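Ticket: replacement finger pads and spare wrist camera, bench cell
Opened by: Marwan Hamdan
Status: waiting on quote

4 January 2020
Need a price on 6 pad sets and 2 camera mounts. Budget left for the cell is $1,000 until July.

Update: Sostex quoted pads only. Condinis has both but wants a minimum order -- asked them to waive it. 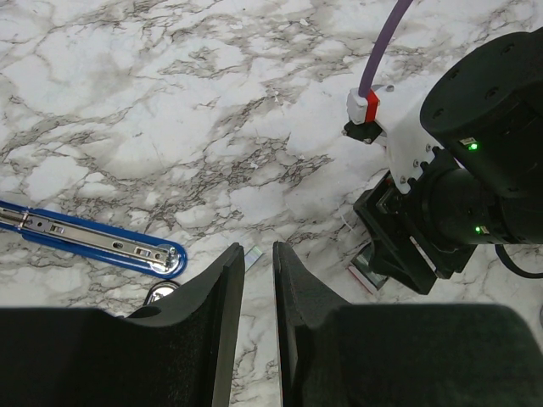 Pad order stays at the top of the list. Camera mounts can slip if the money runs short. Please quote the same dark, soft-faced pads as on the two fingers, and a white bracket like the one on the other arm, with screws and the red cable clip included. Slide rails are on a separate ticket.

Next: Condinis to answer on the minimum, then I send the purchase request.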